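How Robots Learn by Being Shown
Level 2 reader. Text: Sorcha Ní Bhriain

Folding a shirt is hard for a robot. A shirt has no fixed shape. Each time it is dropped on a table, it lands in a different way. Writing a rule for every wrinkle would take too long, so engineers show the robot the task.

There are two common ways to do this.

By hand: a person holds the robot's arm and moves it. Sensors in the joints record every angle.

By remote control: a person moves a set of controls, and the robot copies the movement. This is called teleoperation. 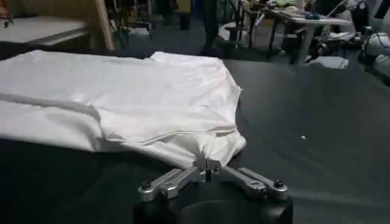

One complete try is called a demonstration. The robot stores what its cameras saw and how its joints moved, matched up in time. One demonstration is not enough. Saoirse Quinlan's team at Doteck used 221 of them for a single folding task, and 19 were thrown out for mistakes.

A computer program then studies the recordings. It looks for links between what the cameras saw and what the person did next. This step is called training. Afterward, the robot tries the task with no person at the controls.

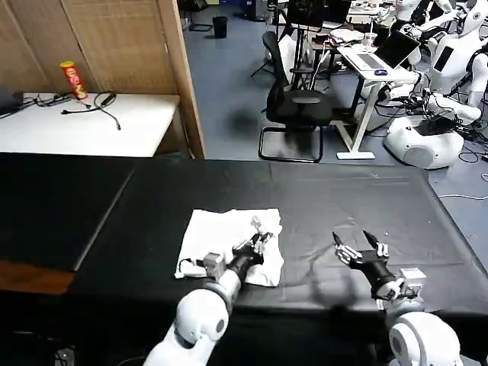

Two robot arms with many-fingered hands at a table with a white cloth.

Word list
Gripper: the part of a robot that holds things.
Joint: a place where an arm bends or turns.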